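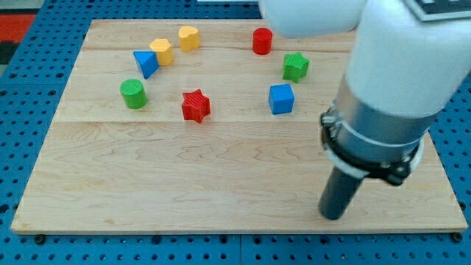 Regulars on the Unedik help pages complain that a chain search in Gitdale gives back too many hits, and that most of them are the same protein solved over and over. The complaint is fair and comes up every few months. The rest of this article covers how the grouping step works and what it leaves out.

Sequence clustering (Gitdale)

Sequence clustering in Gitdale is the sorting of protein chains into groups by how alike their sequences are. Run on the whole archive once a week, overnight. One chain per group is picked as the representative, the others listed under it as members.

Background

Early releases had no grouping at all. Every chain stood on its own, so a search for a common enzyme filled page after page with near copies. The first grouping script came from Celley, a small alignment package, and was bolted on in release 6. It was slow. Large groups sometimes split in two for no clear reason, depending on the order the files were read in. Replaced later by the Baxter method, which sorts chains by length first and then compares each one to the representatives already chosen.

Method

Chains are sorted longest to shortest. The longest starts the first group. Each following chain is compared with existing representatives and joins the first group where identity reaches the cutoff. No match, new group. Default cutoff is 70 per cent identity, measured over the aligned region. Users can pick a stricter one from the drop-down menu, but not a looser one.

Short peptides are skipped. So are chains made up mostly of unknown residues. Nucleic acids have thier own run, with different settings, and do not show up in the protein groups.

Choice of representative

Length decides it in the weekly run. For display a second rule is used: best resolution first, then fewest missing residues, then the newer entry. This means the chain shown at the top of a group may not be the one the group was built from. A common source of confusion, and the two labels on the results page (seed and display chain) don't help much.

Size of groups

Very uneven. Many groups hold a single chain. The largest at the default cutoff has 2117 members, mostly one enzyme solved with different small molecules bound. Antibody chains also form big groups, and these shift from week to week more then others do.

Limits

Identity says nothing about shape. Two members can fold the same way and still sit in quite different positions, open and closed forms for instance, and taking only the display chain loses that. Fusion proteins are a known weak spot: a long tag can pull unrelated chains together. Unedik keeps a list of 209 such cases, corrected by hand after each run.

Group numbers are not stable. They get reassigned every week, so they should not be cited. Cite the entry code and chain letter.

See also

Sequence alignment
Redundancy filter
Celley file format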